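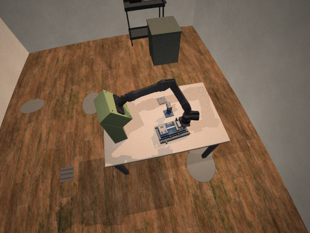 **Wood floor in the back room: is the Clalitz oil worth it?**

**plankton_99** – March 28, 2025
We've got bare brown planks in the back room and I'm trying to pick a finish before the end of the month. The man in the shop in Abu Hammour swore by Clalitz hard oil. One coat, he says, walk on it the same evening, lasts 14 years. I've heard that sort of thing before. Has anyone lived with it?

**Najwa Harb**
14 years in a showroom with a rope across it, maybe. I did our hall in Clalitz and the strip by the door was grey before the second winter. Nice colour, I'll give it that.

**dovetail_dan**
Did you do one coat or two? The tin says two. People skip the second and then blame the oil.

**Najwa Harb**
Two. And I waited between them. I can read a tin.
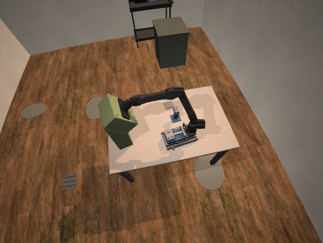 *Plank floor with a table standing on it.*

**Spyros Pappas**
I'd go with Zerkance lacquer and be done with it. Oil people will tell you it's easy to patch, but then they're on their knees patching it every spring.

**dovetail_dan**
And when lacquer scratches you sand the whole room. I had a quote of 480 for that, for a bedroom you could barely turn round in.

**Spyros Pappas**
So get a rug.

**plankton_99**
I don't want a rug, I want to see the floor. Is there a difference in colour between the two? The sample boards all looked the same to me under the shop lights, 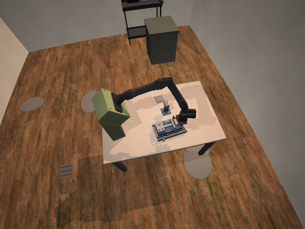 and I don't trust a sample the size of a playing card anyway. What I'm after is something that stays brown and doesn't go orange.

**Najwa Harb**
Lacquer went orange at my sister's. Could have been the old stuff underneath, she never sanded properly.

**mossy_kettle**
Rirora do a clear wax that claims "no colour change, ever". I put it on an offcut and it changed colour. Three coats, darker each time.

**Spyros Pappas**
Did you write to them?

**mossy_kettle**
Yes. They asked whether my wood was "typical". Still waiting to hear what typical means. I've used the rest of the tin on drawer runners.

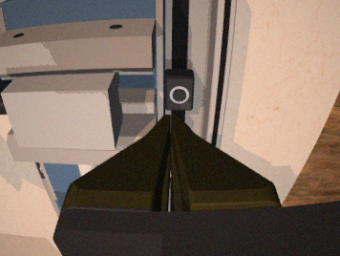

*Light grey, with the upright slot.*

**dovetail_dan**
Wax on runners is fine. Wax on floors is a skating rink. Try all of them on a spare plank, leave it by the window through March and see.

**plankton_99**
March has three days left, Dan.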